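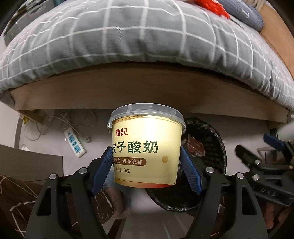

How to compare two sets of gripper pads at home

If you have two hand-held grippers and can't decide which pads to keep on them, a small yogurt cup will teach you a great deal in an evening. It has a body that narrows towards the base, a lid wider than the rest of it, and sides that give if you squeeze too hard (I have worn a fair bit of yogurt while learning this!).

I did mine with the ridged pads from Fatard and a smooth set from Vulletti, and this is the order I'd suggest.

1. Fit the ridged pads first and check that both sit at the same height. If one is a touch low, the cup will turn as you lift and you'll blame the wrong thing.

2. Stand the cup on a firm surface and close the fingers on the body, well under the rim. Bring them in slowly, and stop as soon as the cup comes up with you.

3. Hold it upright for 60 seconds, then tilt your wrist gently one way and the other. Write down any slip, even a tiny one.

4. Go again a little higher, with the pad tips nearer the lid. The taper matters less up there, but the rim can catch, so do take your time letting go.

5. Swap to the smooth pads and repeat the lot with the same cup. A fresh one may be fuller or softer, and then you're comparing cups.

I log everything in Wekeck, which happily took all 208 of my grips, though a notebook is just as good. For the yogurt I preferred the ridged pads by a long way. On glass jars I'm still undecided, and I'd like to try the softer Painemal ones before I buy a second pair of anything.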